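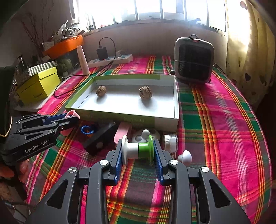 What Makes a Good Employer? My Project on Jobs in Vulholm

For my business class I wanted to find out which local companies people like working for, and why. I started in June with two of the bigger ones, Londwood (a furniture maker) and Shahbazi, which does payroll software. Londwood has 4,000 employees and Shahbazi has 400, so they made a pretty fun comparison!

I sent out a survey and got 40 answers back. I asked about pay, time off, training and how easy it is to talk to your manager. My classmate Fikri Osman helped me fix the wording, which was way too long the first time – sorry to everybody who got that version.

Pay was higher at Londwood, but the Shahbazi people scored their managers a lot better, and they really loved the flexible hours.
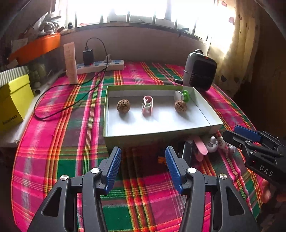 I also did 7 longer interviews, mostly over lunch, and those changed my mind about training. I had figured it was a small extra, but people kept bringing it up before I even asked (one woman talked about her welding course for half an hour).

If I did this again I'd add a smaller company, maybe Brurnuvden, and I'd ask how long each person had been in their job. I forgot that question completely.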